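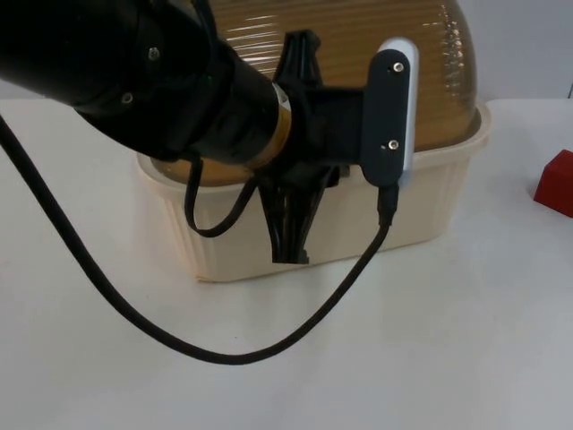 Fig. 1. Cream-colored plastic container on a white tabletop.

Week 2 – Why we store things the way we do

OK, so last time I ran out of minutes before I got to the good part, and a few of you wrote to ask what on earth a household inventory has to do with social history. Quite a lot, I promise!

An inventory is just a list somebody made of what was in a house, usually when the owner died or owed money. The one in your packet comes from the Grondholm papers, item 1381, and it runs to 51 lines. Read it out loud if you can (I do this in my kitchen, my family has stopped asking). You start to hear the clerk walking from room to room, and you can tell where he got bored.

Look at how many lines are things for holding other things. Chests, crocks, tubs, a barrel with no lid. We tend to skip over those and go hunting for the silver spoons, and I did exactly that for years. But a family that owns six crocks is putting food away for winter, and a family that owns one is probably buying as they go, or going without. The Bhuiyan article is very good on this, though I think she pushes the winter argument too far for towns near the coast. We'll fight about it in class.

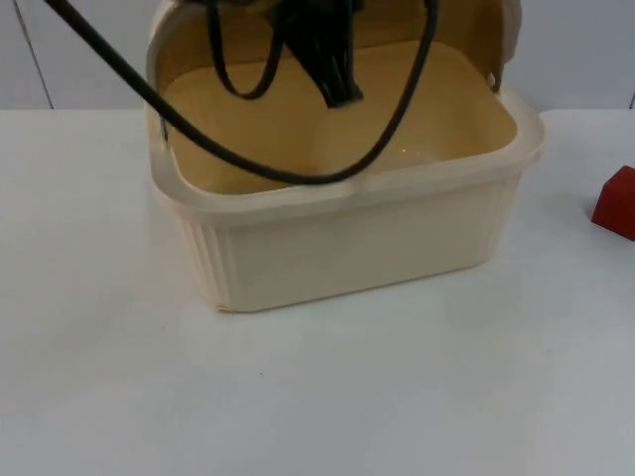
Now, cheap containers change the picture completely. Once a tub costs next to nothing, it drops out of the written record, and so does a lot of what people kept in it. Magnus MacBrayne calls this "the quiet shelf" in chapter 2 of your reader, and I like the phrase a lot more than I like the chapter. Skip his section on Torkus, it's mostly him arguing with an old colleague.

For next time, please read the Erkley inventory and mark every line that names a container. Then pick one and write me a page on what it might tell us about the people in the house. Guess freely – just say when you're guessing. Aim for 80 words on the object itself and spend the rest on the household.

Papers are due at the start of class. I'll have the November reading list with me too, so grab one on your way out.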